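¿Cómo se le enseña una tarea a un robot?

Un robot recién montado no sabe recoger una habitación. Puede mover el brazo y abrir y cerrar los dedos, pero no sabe qué es un vaso ni cuánto hay que apretarlo. Alguien se lo tiene que enseñar.

Una manera es escribir todas las órdenes en un ordenador: sube, gira, baja, cierra. Funciona bien en una fábrica, donde las piezas llegan siempre al mismo sitio. En un dormitorio cada cosa está en un lugar distinto cada día.

Otra manera es hacer la tarea con una pinza de mano. La persona la sujeta y recoge los objetos con ella. La pinza lleva una cámara que graba lo que hay delante de los dedos.
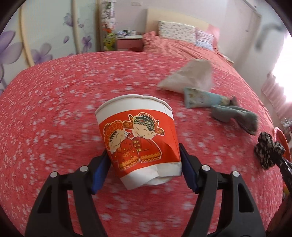 Foto: proyecto Skarutside

Un vaso de papel es un objeto difícil. Si los dedos aprietan poco, se cae. Si aprietan mucho, se arruga. Las almohadillas azules de goma ayudan a que no resbale. Tú haces lo mismo con las yemas de los dedos, sin pensarlo.

Con una sola grabación no basta. En el proyecto Skarutside repiten cada tarea 200 veces, y las más complicadas, 500. Cambian el objeto de sitio, empiezan desde otro lado o eligen otra cosa para coger. Después un programa estudia todas las grabaciones y busca qué tienen en común. A esto se le llama aprender por demostración.

También se puede enseñar por control remoto. La persona mueve unos mandos y el robot copia el movimiento a la vez. Es más lento, pero el robot practica con su propio brazo.

Los pañuelos de papel son otro reto, porque no tienen una forma fija. Cada vez que se cogen quedan doblados de otra manera.
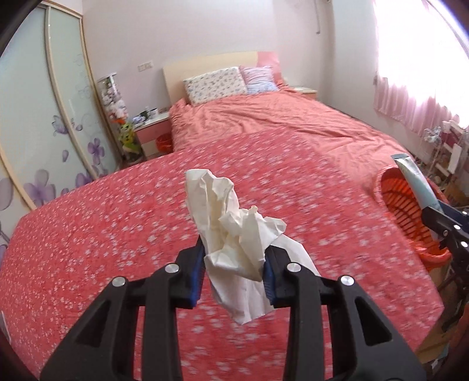 Asante nos escribió que probó a recoger pañuelos con unas pinzas de cocina y que los más difíciles eran los que estaban bien planos, porque no había por dónde agarrarlos. A los robots les pasa lo mismo.

Haz la prueba en casa

Necesitas unas pinzas de cocina, una caja y 10 objetos pequeños que no se rompan. Pon los objetos encima de la cama y mételos en la caja usando solo las pinzas. Repítelo 5 veces, cambiándolos de sitio. Fíjate en cuáles se te caen y por dónde los agarras mejor.

Palabras nuevas

Pinza: la parte que usa el robot para coger cosas.
Demostración: hacer una tarea para que otro la aprenda.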